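Ticket 558: slow drain and sour smell, washroom basin, Brustton flat
Opened by: Harsh Ahuja
Category: Plumbing
Status: Open

Hello Shivam, and sorry in advance for the length of this one! The basin has been draining slowly ever since we got back from the October break, and lately there's been a sour sort of smell when you first walk in of a morning. I timed it with the plug out and a full bowl, and it took 27 minutes to go down, which even my very patient mother thought was a bit much. 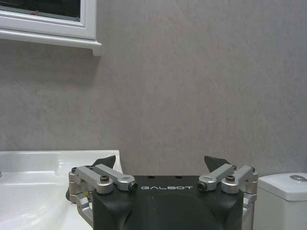

I've already tried the usual things. Kettle of hot water, then bicarb and vinegar left for 20 minutes, then the little rubber plunger with a wet cloth stuffed in the overflow (my neighbour swears by that). It got a touch better for a day or so and then went right back to sulking. I haven't touched the trap underneath because I wasn't sure whether that's my job or yours, and I'd hate to get the washers back in the wrong order.

One more thing while I'm writing. There's a dull pinkish smudge inside the white bowl that I'd love to be rid of. Could it be the same trouble?
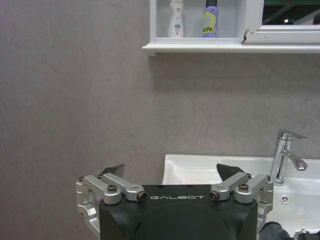 Replies (2)

Shivam Singhal, Datska Maintenance, 2nd April
Hi Harsh, no need to apologise, the detail is a great help. Please leave the trap to us, and no more vinegar for now. I can't say what the smudge is from here, but try a soft cloth with a bit of dish soap and let me know if it lifts. Nothing gritty, please, as it can dull the glaze.

Harsh Ahuja
Thanks so much, Shivam. I'll try the soap tonight. Key is with Mishra downstairs if I'm out, and mind the cupboard door, it sticks.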